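Re: [retamal-list] November rates at Prakgate

> Has anyone booked the three-night deal at the Prakgate Inn? Is breakfast
> included, and does the ferry still run that late in the year?

We stayed there last November on the same deal. Breakfast was included, parking was 12 dollars a night.

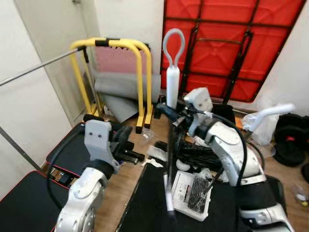 The ferry from Mekville runs all month but only twice a day, and the last boat leaves at 4:15. Book the cabin side if you can, as the rooms over the bar are loud. Pack small things in a flat box like the white one on the black tabletop, since the closets have no shelves. The rate code was good for 29 days after booking.

Rondbridge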